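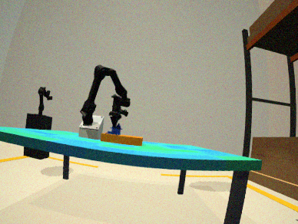

Figure 3. Simulated cell used at the Tallton open day: the main arm over the table, with the gripper at the blue piece and the orange block beside it.

4.2 Public demonstration

We showed the simulated cell to visitors on April 20, 2024, and it was a real pleasure to watch people take to it! Of the 191 people who signed in, 94 chose to steer the main arm themselves, with Mayu Hirose and Garnet Sawatzky on hand to help. The low view in Figure 3 was the firm favourite (we had expected the overhead one to win), and several visitors crouched in front of the screen as if to peer under the table.

Children wanted to know whether the smaller arm on the black pedestal could join in. It could not, as only the main arm was under visitor control, but Isamu Tsuji noted every such request and these shaped the two-arm task we ran in May, described in Section 5.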